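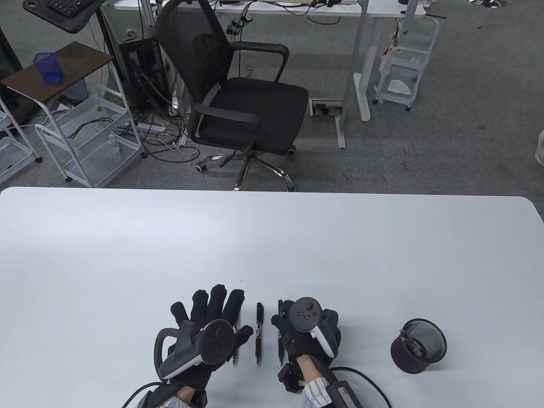
Prosida (Vergleichsverfahren)

Prosida ist ein Verfahren zum Vergleich von Eingabegeräten für die Fernsteuerung von Roboterarmen und Greifern. Es wurde von Vinh Lâm und Nuwan Saha am Labor Histham entwickelt und dient der Auswahl von Controllern für feinmotorische Aufgaben an Tischarbeitsplätzen.

Aufbau

Die Bedienperson trägt haptische Handschuhe, an denen je ein VR-Controller mitgeführt wird. Der Controller liefert die Lage der Hand im Raum, der Handschuh die Beugung der Finger. Als Prüfobjekte dienen Stifte und ein Stiftebecher aus Geflecht auf einer weißen Tischplatte. Die Aufgabe besteht darin, die Stifte einzeln zu greifen, auszurichten und in den Becher zu stellen. In einer erschwerten Variante beginnt der Durchgang mit liegendem Becher, der zuerst aufgerichtet werden muss.

Durchführung

Eine Messreihe umfasst 12 Durchgänge je Gerät. Zunächst wird die Aufgabe mit den Handschuhen von Hand ausgeführt, danach über den ferngesteuerten Arm Punell mit Zweifingergreifer. Die Zeitbegrenzung liegt bei 55 Sekunden. Erfasst werden Greifversuche, Fehlgriffe und die Abweichung zwischen Handlage und Greiferlage. Die Abtastrate beträgt 400 Hz.

Ergebnisse

In der ersten Reihe wurden 213 Greifversuche ausgewertet. Handschuhe mit Kraftrückmeldung führten beim Ausrichten der Stifte zu weniger Fehlgriffen als Controller allein. Beim Aufrichten des Bechers ergab sich kein Unterschied. Nachteilig wirkte sich die Polsterung der Fingersegmente aus, die das Greifen dünner Gegenstände von Hand erschwert. Bei kabelgebundenen Modellen schränkt zudem die Kabelführung die Drehung des Handgelenks ein.

Varianten

Die Variante Mai verwendet anstelle des Zweifingergreifers eine Fünffingerhand. Ihre Werte sind wegen der abweichenden Kalibrierung nicht direkt mit denen der Grundform vergleichbar.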